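5.3 Failure analysis: premature contact on low-texture objects

The most interesting fault of the whole campaign turned up in the bedroom tidying tasks, and it is the one we learned the most from. Of the 1571 simulated episodes that ran to completion, 191 were stopped by the contact monitor before the policy had issued a single close-gripper command. We had expected a handful of these. When Elaheh Jafarzadeh sorted the stopped episodes by which loose objects were on the bed, they sorted themselves beautifully: the large black top hat was in the workspace in nearly all of them, and it was hardly ever the object the arm had been told to fetch.

The failure has a consistent signature. The arm approaches a small target normally, the wrist camera loses sight of the support surface on one side, and the height estimate under the gripper drops sharply over two or three control steps. The controller, believing it has clearance, descends at full approach speed. One finger or the lower edge of the hand housing meets the hat, the contact monitor reads a lateral force it was not told to expect, and the episode ends. In the milder cases the hat slides and the arm stops cleanly. In the worst ones the hat is pinned, the wrist joint torque climbs past its limit, and the simulator reports an interpenetration large enough that nothing after that step can be trusted.

Our first suspicion was the simulator. Thin curved geometry is a well-known nuisance for convex decomposition, and a hat brim is about as thin and curved as household objects get. Jagadeesh Rodrigues rebuilt the hat's collision mesh at three resolutions and replayed the recorded joint commands against each. The contact time moved by no more than four control steps across all three, and the arm still hit the hat every time. That was a very satisfying negative result, and it sent us upstream to perception. 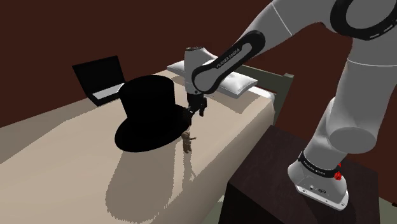

Figure 7. Simulated bedroom workspace with the Franka Emika arm over the bed. The small brown figurine is between the hat and the robot base, with the gripper close above it; the laptop is open at the far left.

The perception stack, which we call Culleo, predicts a dense height map from colour alone. It has no depth channel at run time, a choice inherited from the earlier Mundano deployment and one we still think is sound for cheap hardware. Culleo does remarkably well on bedding. Creases, pillow edges and the soft boundary where a cover falls away from the mattress are all recovered well enough for placing, and we were delighted with how little tuning that took. What it lacks is anything to hold on to inside a region of uniform black. The hat has almost no visible band, seam or shading at the render settings we used, and the network fills the region with whatever the surrounding pixels suggest. On a flat bed the surroundings suggest a flat bed.

Cast shadows make this worse. The training set contains many dark patches on bedspreads and floors that are harmless shadows, and the network has quite reasonably learned that a dark patch joined to a lighter grey one is usually something to ignore. When the hat throws a long shadow, the two regions touch, and the predicted height of the brim collapses toward that of the cover. Pejman Sharifi tested this directly by rotating the light in steps of 40 degrees around the bed while leaving everything else untouched. With the shadow falling away from the wrist camera, brim height was recovered to within a centimetre. With the shadow falling toward it, the brim vanished from the height map altogether, although the crown was usually kept as a kind of blunt stump.

The laptop's black screen might be expected to cause the same trouble, and we looked for it with some eagerness. It rarely does. The light grey keyboard surface gives the network a strong edge next to the screen, and in most arrangements the laptop lies well away from the commanded target. We found six episodes in which the screen was underestimated, all with the lid nearly closed, and only one of these led to contact.

5.4 Why the safety layer did not help

A more uncomfortable question is why the planner allowed the descent. The safety layer, Ama, is meant to slow the arm whenever the height map is uncertain, and it was designed with exactly this kind of object in mind. It takes the variance of a small ensemble of Culleo networks as its uncertainty signal. In the stopped episodes the ensemble agreed with itself almost perfectly. Every member had been trained on the same bedrooms under the same lights, and every member was confidently wrong about the brim. Ama saw low variance and released the full approach speed.

We would like to be plain about this, as an earlier version of our report described Ama as a safeguard against perception error. It is a safeguard against perception disagreement. Annatjie Mabaso pointed out the gap during an internal review in April, well before the hat was added to the object set, and the logs have now borne her out in full. Anyone relying on ensemble variance for speed limiting near people should read this section with care. A gripper that comes down at approach speed onto a hat brim would come down at the same speed onto a dark sleeve.

5.5 Mitigation

Three changes were made, and we report them in the order in which they were tried.

The first was a floor on uncertainty in dark, low-gradient regions. Any patch whose local image gradient falls under a threshold is treated as unknown, whatever the ensemble says. This is crude and it works. It also makes the arm painfully slow around ordinary shadows, and on some layouts the planner gave up on targets it could have reached easily.

The second was a guarded descent. For the last eight centimetres above any predicted surface, the arm now moves at a quarter of its approach speed and watches for lateral force at the wrist with a much lower threshold. This does nothing to prevent contact, but it makes contact gentle. In replays of the stopped episodes the wrist joint torque limit was never reached again. Niloufar Salehi's implementation needed no change to the planner and ran at full control rate on the first attempt, to the enormous pleasure of everyone in the room.

The third was data. We generated 1835 additional training renders with dark, untextured objects under widely varied lighting, using the Milošević sampler to place lights so that object and shadow overlap in the wrist view. Retraining on these restored the brim in most arrangements and, just as usefully, broke up the ensemble's agreement in those where it stayed missing. Ama then began to slow down in the right places without being told to.

The guarded descent is enabled by default in all later experiments, including those in Section 6. The gradient floor is switched off except where noted. Contact on the target object itself, which is a different fault with a different cause, is left to the appendix.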